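Okay, small thread, I'm too happy to keep this to myself. Our parish in Skatthorpe is getting its bells back!!

Father Spyros Stojanovska read the letter out after the second service on Sunday and there was an actual gasp from the back pews. The diocese has approved the whole tower repair.

For anyone new: the bells came down when the beams were found to be cracked, and the little kids in the parish have never heard them ring. My own two think "bells" means the recording we play at Easter.

Lejla Nikolaidis wrote the application. All 72 pages of it, with drawings, old baptism records, and a letter from a 900-member congregation over in Kenine that went through the same thing and told us exactly which forms to fill out first. Bless them. 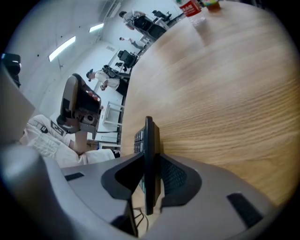 Also, the choir! Italo Marino wants to have a new setting of Psalm 150 ready for the first ringing, and he's asking for some 45 voices. We have maybe half that on a good week, so if you can carry a tune (or stand next to someone who can) please come. Thursdays are out, he's still picking a night.

The big bell has a name, by the way – it's the Radonjić bell, after the family that paid for it. I only found out this week and I've been going here most of my life.

Krešimir Tomić climbed up to look at the old frame and says the oak on the north side is still good. So part of the original stays, which made my mom cry in the parking lot.

Work starts in January if the weather lets us. Services move to the hall while the scaffolding is up, same times, and the side door on the garden end will be the one that's open.

Pascual Montecinos is doing soup after the last service before the move – bring a bowl and a spoon, he's got everything else. More when I know the choir night!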